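Recording toy food pickups for Stamima

Plan on 400 episodes per object before the first training run. Our set for Flarkell has 2318, and the thin objects still fail most.

1. Move the object to a new spot before every episode.
2. Start recording with the arms still.
3. Close the gripper slowly, then lift straight up.
4. Stop the recording and mark it keep or drop.

Keep the wrist views on while you work - a bad grasp shows up there first.
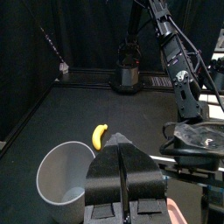
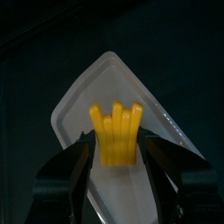

Trondus wrote in to say that dropping every fumbled grasp is a mistake, and that a policy trained on 796 episodes with the recoveries left in did better than a larger clean set. We now keep a fumble if the object ends up held. Back up the folder before you change any labels.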